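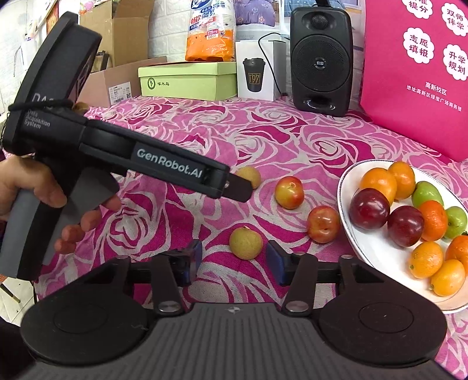

Où range-t-on les fruits entre deux séances, au frigo ou sur la table ?
Les oranges restent sur la table, dans le plat ovale. Les prunes mûres passent au frigo en fin de journée et on les ressort le matin, une bonne heure avant de s'en servir.

Cahier d'atelier, septembre, 9 h 40

Repris le rangement des fruits là où Dalva l'avait laissé. Nappe rose à roses remise sur la table, plat blanc à liseré bleu à droite. Les oranges et deux prunes rouge foncé dans le plat, avec deux fruits verts. Le reste sur la nappe : deux prunes rouge et jaune, et les petits jaune-vert.

Le plat est trop plein à mon goût. Dès qu'on ajoute un fruit au-dessus des oranges, il roule vers le bord. Welington met les oranges en premier, serrées, puis les prunes dans les creux. J'ai essayé l'inverse (prunes au fond) : mauvaise idée, elles marquent sous le poids. On garde sa méthode.

La nappe glisse sur le plateau quand on s'appuie au coin. Posé 4 pinces côté fenêtre, ça tient. Il en faudrait autant de l'autre côté, à demander à Arlindo, la boîte Helent est chez lui. Pli au milieu à repasser, les fruits ronds s'y calent et on croit qu'ils tiennent tout seuls.

11 h 15
Trié les prunes de la caisse Ojo. 8 bonnes, 2 fendues près de la queue, mises de côté pour la compote. Les rouge et jaune sont encore fermes, on peut les manipuler sans précaution particulière. Les rouge foncé, non : prendre par les côtés, ne pas appuyer sur le dessus.

Les petits fruits jaune-vert tachetés : Emerson dit que ce sont des prunes pas mûres, Xolani penche pour autre chose. Pas d'étiquette sur la barquette. Je note « petits verts » en attendant. Demander au marchand.

14 h 30
Refait le plat trois fois de suite. Le plus long est de ramasser ce qui traîne sur la nappe, le dessin des roses fatigue l'œil et les petits verts se repèrent moins vite que les prunes. Avec une nappe unie ce serait plus simple, mais Dalva tient à garder celle-ci jusqu'à la fin du mois.

À faire :
- laver la nappe (jus de prune près du coin gauche, eau froide d'abord)
- racheter des oranges, plus de 4 si elles sont petites
- vider la caisse Ojo et la rendre
- compote : Xolani s'en charge, sucre dans le placard du haut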